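Sorting Out the Shared Bin: Project Report
Botovby Hall, Ground Floor Common Room

1. Background

The common room at Botovby Hall is used by 48 residents. Small items get left on the tables and window sills every day, and the cleaning staff put them into a bin so the tables can be wiped. Before our project there was no agreed way of dealing with what went into it. People took things out if they recognized them, and the rest stayed.

Our group was asked to look at one everyday storage problem on campus and suggest a low-cost change. We chose the bin. The work ran through November, and we had a budget that covered printing and one set of trays from Riron.

2. What we wanted to find out

We had two questions. The first was what kind of things end up in a shared bin when it has no labels. The second was whether splitting the bin into sections makes people sort things as they put them in.

3. Method

We emptied the bin every Thursday evening and wrote down what was in it. Each item went into one of four groups: kitchen, cloth, packaging, and other. Anything that did not fit went under other, and that group got too large, so in the second week we added a line for tools and hardware. We should have tested the groups first.

Over the whole project we logged 42 items. Of these, 28 were put in the kitchen or packaging groups.

For the second half of the project we used a bin with a divider across it. The plan was that dishes and cloths would go in front and everything else in the rear. We put a notice on the wall with the same information.

4. Results

The divider did not do what we hoped. Most people dropped things into the front section, whatever they were. A cup, a cloth and a wrapper could all be lying together with the rear section left empty.
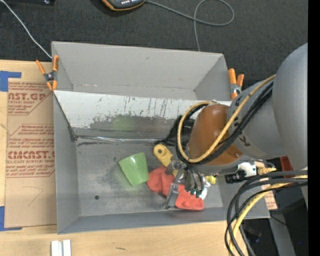
Residents were asked for comments on a sheet by the door. Tritton wrote that the notice was too far from the bin to read while holding a dirty cup, and that a word painted on each section would have been enough. Two other comments on the sheet agreed with this.

Wrappers were the other problem. There is a trash can by the exit, but packaging still went into the bin along with things people wanted back. Cups and cloths mixed in with wrappers had to be washed before they could be returned to the kitchen shelf, and this took up most of our Thursday evenings.

5. Cost

The trays cost 700 in local currency, including delivery. Printing was done on the department account. We did not charge for our own time.

6. Limits of the project

The bin was only checked once a week, so anything picked up between checks is missing from the log. We also started the divider and the notice on the same day, and we can't separate the effect of one from the other.

7. Recommendations

Label the sections on the bin itself, in large letters. Move the trash can next to the bin. Keep cloths out of it and hang a hook rail by the sink, like the one in the Valentini building. The Riron trays can stay in the common room for small items such as keys and pens. The log sheets are in the blue folder at the front desk.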